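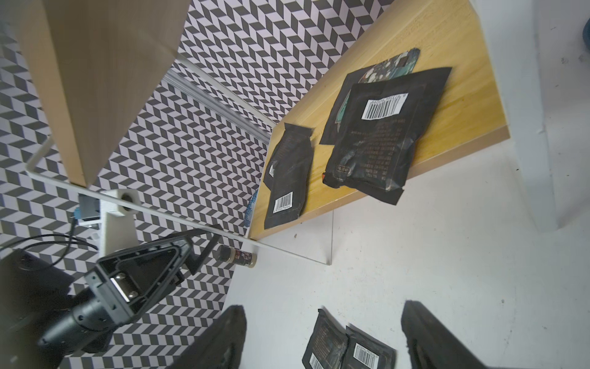 Bohdana Shevchuk
Home and Holidays Editor, Clikance

November 2021

Taking care of old holiday decorations

Most holiday decorations get damaged in storage, and the worst places to keep them are the attic and the garage, where the temperature goes up and down all year. A closet shelf inside the house is better. Our apartment is 900 square feet and everything still fits on the top shelf of the hall closet, packed in shallow boxes.

Glass ornaments

Take off any metal hooks before you pack. They scratch the paint on whatever sits next to them. Wrap each ornament in plain white tissue and lay the heavy ones on the bottom. Newspaper ink can rub off, so save that for the outside of the box. Older glass should be dusted with a soft dry brush and never washed. The silvering is on the inside, but the color on many of them is on the outside and will come off with water.

Paper and straw

Paper stars and straw figures attract insects. Check them when you unpack. If you see fine dust or tiny holes, seal the piece in a freezer bag, press out the air and leave it in the freezer for two weeks. Let it come back to room temperature before you open the bag. Straw that has bent can be softened over steam and pinned in shape on a towel until it dries.

Candle wax on a tablecloth

Let the wax harden and lift off what you can with the back of a butter knife. Put a paper towel above and below the stain and press with a warm iron, no steam, moving to a clean spot on the towel as it fills up. Colored wax will leave a mark -- dab it with rubbing alcohol and wash as usual. Test a corner first if the cloth is embroidered, especially in red. Old red thread bleeds.

Bohdan Symonenko wrote to us in May about a cloth of his grandmother's that had gone yellow along the folds. Soak it in cool water with oxygen bleach if it is white cotton or linen, and change the water when it turns brown. After that, roll it on a cardboard tube covered with tissue. Folding it in the same place every year is what breaks the fibers.

Nativity sets

Wrap plaster figures one at a time, with extra padding at the hands and necks. White glue works for a clean break. Use it sparingly and hold the pieces together with painter's tape overnight. Leave chipped paint alone if the set is old -- a touch-up nearly always shows.

Lights

Wind each string around a piece of cardboard with the plug on the outside. Throw out any string with a cracked socket or bare wire. Keep the spare bulbs in an envelope taped to the same cardboard.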